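Two grippers, one controller and a lot of virtual kitchens

By Fiifi Asante

Parallel-jaw grippers are sold on three figures: stroke, force and mass. None of them says much about how the gripper behaves near a worktop. For this comparison we ran the Nukgate and the Tkachuk on the same simulated arm, using the Brirnness controller at its default gains, and logged 2517 attempts across a set of randomised kitchens. Both gripper models came from the suppliers' own geometry files. The friction values are ours. 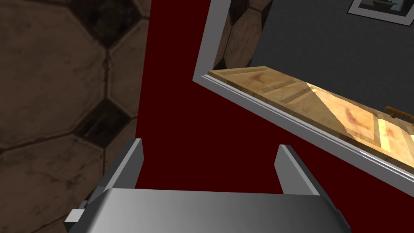

Wrist camera placement was the first thing to settle. The Brirnness software expects a view from behind the palm, looking along the fingers, and it recovers the grasp centre from the gap between them. A long camera standoff gives a better view of the target but fills the lower part of the picture with palm housing. In our renders the palm takes up almost the full width of the bottom edge, with the two open fingers standing clear of it against the dark red surface behind. Plain backgrounds like that one are easy for the segmentation stage. Hexagonal wall tiles are harder, as the grout lines run at angles close to those of the fingertips. We lost 188 attempts to bad finger masks before retraining with more tiled walls in the set.

After retraining, mask failures were rare enough to ignore and the remaining errors were mechanical. The Nukgate closes faster but overshoots on thin handles. The Tkachuk is slower and has a wider palm, so it touches the worktop sooner on shallow approaches. Limiting the approach angle to no less than 33 degrees from the horizontal removed most of those contacts - at the cost of some reachable targets at the back of deep counters.

The body-mounted view is used for gross positioning only. It covers both arms and much of the room, but the geometry is poor for fine work. The grippers can differ a good deal in apparent size when one arm is extended, and depth estimates for the far one are correspondingly weaker. We hand over to the wrist camera at the end of the reach.
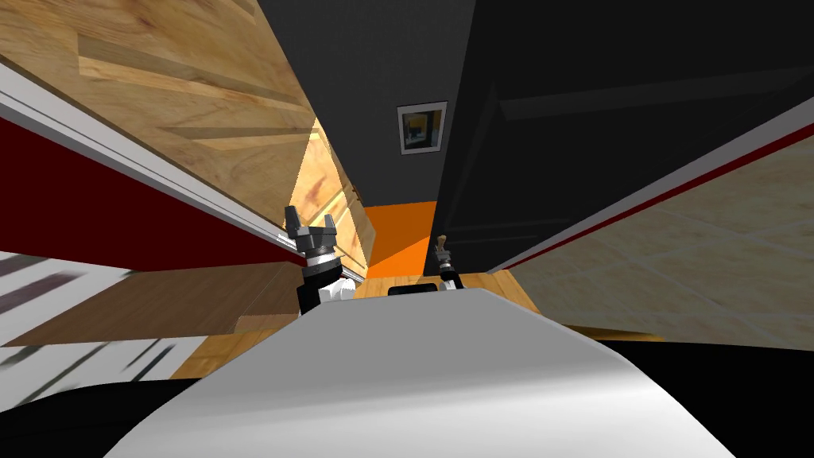
Both grippers seen over the robot's white upper body, with the kitchen beyond.

Lighting was varied between runs. Hard shadow edges on wood caused more trouble than low light, particularly where the grain and the shadow crossed at a shallow angle. Switching the Brirnness edge filter to its slower setting cured this and added 2 milliseconds per cycle, well inside the budget.
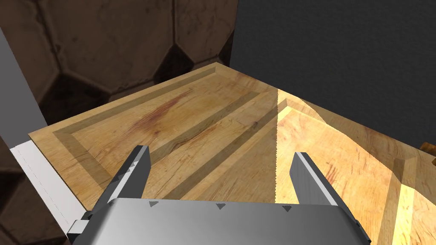
Can the controller be used with a gripper that has no force sensing?
Motor current can be used instead, provided the gripper reports it on every cycle. Expect a coarser contact threshold and more squeeze on soft items.

On balance the Nukgate suits light, repetitive picking and the Tkachuk suits heavier items with room around them. A third unit, the Gakberg, arrived too late for the full set and will be run with the same controller in January.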